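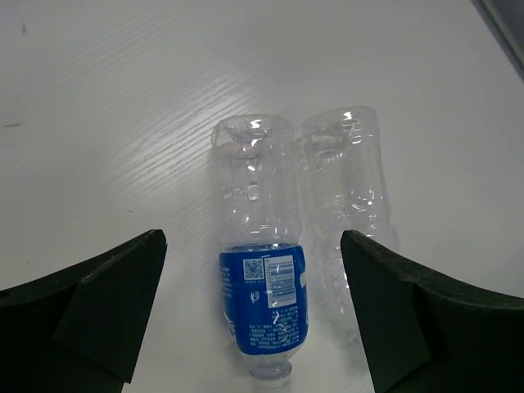
Empty Bottles: What Goes Where at Clarketti

We have had a lot of questions about drink bottles since the new bins went in, so this item covers the clear plastic ones, with labels and without. Cans and glass will get their own item in the next newsletter.

The short version is that clear bottles go in the blue-lidded bin by the second floor kitchen, empty, with the cap back on. The bin by the loading door is for cardboard and has been since August. Bottles put in there have to be picked out by hand before the truck comes.

Labels

Please take the label off if it comes off easily. Most water bottles have a plastic sleeve or a wrapped strip that tears along one edge. Pull it away and put it in the regular trash. If it is glued down and you would need a knife, leave it on and put the bottle in the bin anyway. Oltton, who collect from us, will take bottles with labels. They pay a little more for a bag where most of the labels are gone, but a bottle in the trash is worth nothing to anyone.

It doesn't matter what language the label is in. A few people in the Skurndale office asked about bottles brought back from trips or bought at the import grocery. Go by the plastic. If the bottle is clear and it held water, it goes in with the others. The deposit is a different matter. Bottles bought abroad don't carry our state's deposit mark, so please don't put them in the deposit crate that Zoi Mavromatis takes to the store. The machine there reads the code on the label and rejects anything it doesn't know, and she ends up carrying those bottles back.

For the same reason, a deposit bottle needs its label. Leave it on and try not to crush the bottle. If you have already peeled it or stepped on it, use the blue-lidded bin.

Caps

The old instructions on the kitchen wall said to throw caps away. Those are out of date and Christos Zervas is replacing the sign. Caps now stay on the bottle. A loose cap is small enough to fall through the sorting screens, and one that is screwed onto a bottle goes along with it. The color of the cap makes no difference.

Crushing

You can flatten the bottles for the blue-lidded bin, and it does help with space. Squeeze the air out first, then put the cap on, or the bottle will pop back into shape. A bottle that is only dented is fine too. You don't need to stand on them, and please don't fold or twist them into a knot, which a few of us were doing.

Empty means empty

This is still the main problem. Last quarter we sent out 1658 bottles, and Oltton returned 2 bags with too much liquid in them. Water isn't as bad as juice or milk tea, but it adds weight and soaks any paper that has gotten into the bag. Pour what is left into the sink or onto the plants by the stairs (water only for the plants, please). No need to rinse a water bottle. Anything that held a sweet drink should get a quick rinse, especially in warm weather when the ants come in under the back door.

What stays out

Colored plastic bottles, including the dark green ones, go in the mixed plastics bag under the sink. So do milk jugs, yogurt cups and the trays that fruit comes in. Bottles that held oil or cleaning fluid go in the trash. Large jugs from the water cooler go back to Deligiannis, the supplier, and should be left standing next to the cooler with the cap off. Please don't put them in any bin at all.

Changing the bags

Thanasis Economou changes the bags on both floors, but he is out for 3 weeks and Chia-jung Hsieh will be doing it while he is away. If a bag is full before she gets to it, tie it and leave it beside the bin, and take a new one from the shelf over the microwave. Use the clear bags. The driver won't pick up black ones because he can't see what is in them.

Pickup is at 7:30 in the morning, so bags need to be down by the loading door the evening before. Anything that comes down later waits until the next pickup.

Refills

The tap filter on the second floor was changed last month and the water tastes normal again. Magdalini Deligiannis (no relation to the cooler company) has a box of unclaimed refillable bottles at the front desk. They have been through the dishwasher. If one of them is yours, come and get it by the end of the month. After that they are free to anyone who wants one.

Questions about bins and bags can go to Christos, extension 2.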